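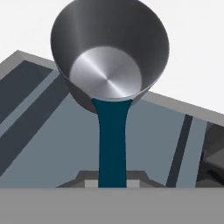 Progress report: Kumum pouring and tidying arm, second period

Reading time: 3 minutes

To the small projects fund, from the Cemthorpe shared workshop

1. What we promised

In our application we said that we would build a low-cost arm for the kitchen corner of the workshop. Before we cut any metal or order the last motor, we agreed with you to do the tasks in simulation first. This report covers the simulation work and the first part of the building. The period ended in December.

The tasks for this period were two: to pour a liquid from a metal cup, and to handle small metal ware near an open drawer. Both are small tasks for a person. For us they were most of the work.

2. Pouring

The liquid in our simulator is drawn as a thick dark teal stream, so it is easy to see against the grey of the cup and the tray. At the beginning of the period we used a clear liquid and we lost many evenings looking for it on the screen. I recommend the dark colour to any other group that you support.

We made 313 pouring runs. The main difficulty was the speed of the tilt. When the wrist turned too fast, the liquid left the cup in one wide sheet and part of it missed the target. We now turn the wrist in 12 small steps, with a short wait between them. It is slow, but the results are more even. The end of the pour is still weak. When the cup comes back upright, there is often a last small amount which follows the outside wall, and we do not yet know if this is true physics or a fault of our settings. I would not like to claim a success rate before this is clear.

3. The kitchen model

The model kitchen took longer than we planned. We wanted enough ordinary things in it that the arm must plan its path with care, so there is a knife block on the counter, two squeeze bottles and a lime, and the cooktop is close to the arm.
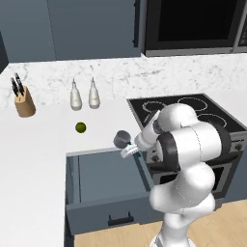

The drawer was the second reason for delay. In the first version its front was too thin, and the gripper passed through it without any contact. We rebuilt the drawer with proper inner walls and a bar handle. After this the contacts were correct, but the planner refused many positions which a person would find comfortable. We have moved the base of the arm two times. The present position is better for the drawer and a little worse for the counter near the wall, and we have accepted this.

The short handle of the metal cup also gave trouble. If the fingers close too near to the handle, the cup turns in the grip when the wrist bends. We changed the grasp point and we added a limit on the wrist angle.

4. The real build

The base plate is cut and drilled. Two joints are assembled and run on the bench under the Escobar controller board. The gripper parts were printed, but the first set was too soft and must be printed again. The real arm will not look like the one in the simulator. It will have open aluminium links, because white shells are outside our budget.

The logging software, which we call Flolix, is working. It keeps the joint positions of each run, and we can now compare two runs side by side. This was not in the application but it has saved us much time.

5. Money

The grant for the whole project is £3000. In this period we paid for motors, the plate and printing material. The receipts are attached separately. We ask permission to move a small part of the travel money to a second wrist motor. The present one becomes too warm after long use.

6. Next period

- Assemble the other joints and mount the arm on the plate.
- Print the gripper again in a harder material.
- Repeat the pour with the real arm, using plain water and a plastic tray.
- Do 5 complete drawer runs in the simulator without a stop by the operator.

The drawer runs were planned for this period and they are late. We expect to finish them before the real pouring starts. If the wrist motor is approved by the end of the month, the other dates in the plan can stay as they are.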